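Weaning at 6 months, which spoon??

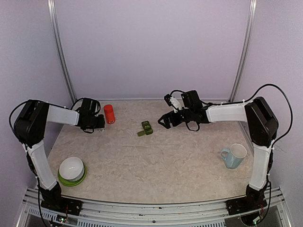

the table, morning

skartonmum wrote:
Hi all, quick one while she naps. Starting solids in July, she's sitting up nicely with a bit of help. HV at the Hustovham clinic said start with veg, one at a time, mashed. My mother in law says baby rice from a packet and nothing else for 2 weeks. Who's right? Also spoons. There are so many spoons. Still breastfeeding on demand and don't want to drop any feeds yet.

pearandparsnip wrote:
Veg. Broccoli first here, the face was priceless, ate it by day three. Baby rice is just beige paste imo. Any soft tipped spoon will do, get two, one for you and one for her to chew.

Gyula Lengyel wrote:
Dad of twins here. We did rice first and it was fine, they're both good eaters now. Don't let people scare you off it. Mixed with expressed milk it tastes like something they know already. Spoons - the short fat handled ones, long ones end up in the ear.

pearandparsnip wrote:
Nobody's scaring anyone Gyula. Just saying there's not much in it, and if they only get sweet bland stuff they turn their nose up at greens later. Mine eats sprouts.

Gyula Lengyel wrote:
And mine eat sprouts too, after rice. So.

weretstead_jo wrote:
Can I throw finger food in? We skipped spoons nearly completly. Steamed carrot sticks, soft enough to squash between your fingers, bit of ripe avocado, toast strips. Messy, yes. Put a shower curtain down. She'll gag a bit at first, it's loud but it's not choking. Do a baby first aid class though, the one at Weretstead library was good.

skartonmum wrote:
Ooh hadn't thought of that. The gagging would finish me off I think! Can you do both? And how much milk once they're eating, she's on feeds all through the night still

weretstead_jo wrote:
Course you can do both. Most people do.

tiredinCloutier wrote:
Milk first, food an hour or so after, that's what we did. If she's starving she'll just get cross with the spoon. Don't worry about amounts, mine had half a teaspoon and wore the rest. Night feeds didn't change for ages sorry.

pearandparsnip wrote:
What she said. Also water in an open cup with meals, just sips. And no honey before one, no added salt.

Gyula Lengyel wrote:
Agree on the honey. See, we can agree on somthing.

skartonmum wrote:
Ha. OK, mashed broccoli on a fat spoon plus carrot sticks, MIL can do the rice when she visits. She's awake, got to go, thanks all x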